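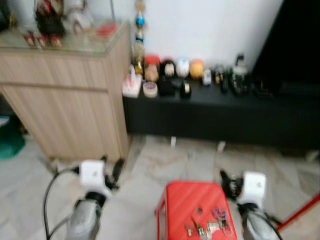 Delia Cozma wrote at 9:40 that the top drawer still sticks halfway and she wants it sorted before Friday.

Ticket 3944, Sandu cabinet, wood grain, glass on top. Keys were on the red stool. Asked her to take the drawer out and wipe both runners — no oil.

Update: drawer runs better but catches at the back. Left runner screw is loose.
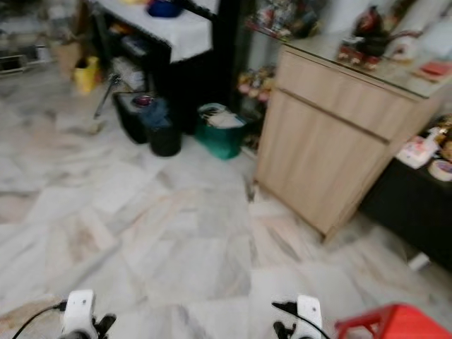
Does the glass have to come off to reach the screw? Leave it on, the screw is reached from inside the drawer opening.

Status: open, replacement screw ordered.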